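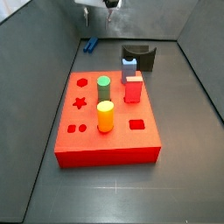
Figure 7.1. A two-finger gripper over a foam shape-sorter board in a gray-walled bin. Four blocks stand on the board; two more pieces lie beyond it.

Chapter 7
What Does "It Works" Mean?

Builders of homemade robots tend to be generous graders. A gripper closes on a block, lifts it, sets it down somewhere near the right place, and the person who spent the winter wiring it says that it works. A video goes up. The next person to try the same build, in a different garage with a different power supply, spends a month wondering what they did wrong.

This chapter is about that gap. By now you have a frame that doesn't wobble (Chapter 3), motors that go where they are told most of the time (Chapter 4), and a gripper mounted and wired (Chapter 6). It is tempting to start on the software. We would like you to hold off and decide first what you will accept as proof.

Consider the task in Figure 7.1. A shape sorter is a toy for toddlers, and that gives it an unearned reputation as an easy job for a machine. Look at what the board asks for. The star-shaped hole cares a great deal about how a piece is turned. The circular hole does not care at all. A builder who tests with cylinders and reports that the robot "does shape sorting" has told you very little, and may not know it.

Noémie Petrenko ran into this with Storko, the bench-top picker she built in a shared workshop over two years. Her notebook for the first summer shows 813 attempts, with a cheerful total at the bottom of each page. When Sanaa Benkirane, who shared the bench, went back through the entries, she found that nearly all the successes came from round pieces, and that a "success" sometimes meant the block had come to rest on top of the board, near its hole. Petrenko had never written down what the word meant. The two of them spent an evening arguing over it and then threw out the totals.

"I wasn't lying to anyone," Petrenko wrote later. "I had just never asked the question in a way that could come back no."

We will ask you to be at least that hard on your own build. Be hard on ours too. The Clisance controller used in the exercises has a habit of reporting a move as finished when the motor has stalled, and we have seen no fix that holds up for long. Section 7.3 shows how to catch it with a switch and a spare input pin. The fancier remedy, a force sensor in each finger, is described in Section 7.5, mostly so that you can decide you don't need it.

A few warnings about claims you will meet elsewhere. "Trained on 2000 grasps" says how long somebody was busy. It does not say how many different objects were used, or whether anyone moved the bin between runs. "Fully automatic" deserves one question: who put the blocks back? And a single photograph, ours included, is no evidence of anything except where things were at that moment. Figure 7.1 shows an open gripper and blocks on a board. You cannot tell from it whether the robot put them there.

What you need for this chapter

The gripper and frame from Chapter 6
A bin or tray with walls and a flat, plain floor
A shape-sorter board with at least one round hole and one hole that is not round
A paper notebook — a spreadsheet makes it too easy to tidy up the past
A second person, for Exercise 7.2

7.1 Writing the pass rule before the test

Take a clean page and write one sentence that says when an attempt counts. Do this with the power off. If the sentence contains the word "properly" or "nearly," cross it out and start again.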